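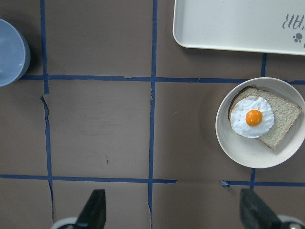 Busisiwe Rampersad thinks I go to these things wanting to be disappointed. She wrote as much under my last report, the one on the Samenstead warehouse, and asked whether any robot could do anything that would make me go home happy. Fair question. I had it in my head the whole drive out to Bindton, where the Gunon workshop was holding its open day in July 2026.

I'll say up front that I didn't go home unhappy. I went home unconvinced, and I got a decent sandwich.

Gunon is in the old Bhatia building, second door past the loading dock. The sign on the road still says Bhatia, so half the visitors drove by it and had to turn around at the tire place. Parking was free. Sign-in was a clipboard and a sticker with your first name on it. We were taken through in groups of 15, and each group got 20 minutes in the demonstration room, where the arm is learning to set and clear a table.

I had read the flyer, which talked about "help at home." What you get is a table covered in brown paper and marked into cells with dark blue painter's tape. On it were a pale bowl, an off-white tray with a paw print on it, and a cream plate with a slice of toast and a fried egg. The egg looked like the kind from a child's play kitchen. The gripper has two black fingers, and there is a small camera down by the gripper so the arm can look at the table from above.

Séverine Baudry ran our session, and she was good at it. She didn't oversell. She explained that the task that day was to move an item from one part of the table to another when told to, and that the tape gave the people running the trials a way to say where things had started and where they had ended up. Fine. But my kitchen table has no tape on it, and I asked about that. She said the arm wasn't supposed to depend on the lines. Had they tried it without them? A little, she said. I wrote down "a little."

Then we watched. The first request was for the plate, and the arm came down over the rim, closed, lifted, and set it down one cell over. The toast stayed put. People clapped, and I'll admit I was close to it. It is slow, though. You find yourself leaning forward as if that would help. The second request was for the bowl, and that took 3 attempts. The first two times the fingers closed on nothing and the arm went back up to have another think. Third time it had the rim, and carried the bowl across at a tilt that would have put soup on the floor.

There was no soup, of course. That's my main complaint about the afternoon. Smooth, uniform toy food doesn't slide around in butter or leave crumbs, and a real egg on real toast is a messy object. I understand why you would start with the easy version. What I don't understand is a flyer that skips straight from there to my grandmother's breakfast.

Naveen Mittal took the questions in the hallway afterward. A man in our group wanted to know how often it works, and Naveen gave a straight answer: they had run 60 trials on the current setup, and he wasn't going to give us a success rate until they'd been through them properly. I would have liked the number. I liked being told there wasn't one yet a good deal more than I'd have liked a made-up one. Somebody asked about price and he just laughed.

I also asked who decides what counts as a success. If the plate lands half on the tape, is that a pass? He said they argue about it – his word – and that Ailsa Haldane has the final say. She wasn't there, so I couldn't put it to her. I'd want to see that rule written down before I believed any percentage.

The rest of the tour was thinner. There is a parts room you look at through a window, and a wall of posters set too high to read. The paper on the demonstration table was scuffed, with a tear in it beside one of the tapes, and I looked at that longer than I looked at the posters. I'd take a worn table over a glossy one.

Poonam Bhatt, my ride home, liked it more than I did. She pointed out that I can't get my own kids to move a plate one cell over when told to. She also thought the second attempt at the bowl was closer than I'm giving it credit for, and she was standing on that side, so put that in the balance.

If you go, get into an early group, before the room warms up, and stand near the end of the table instead of behind the desk, where you'll mostly see monitors. Ask for the bowl. The sandwiches are in the back by the fire door, and the egg salad ones go first.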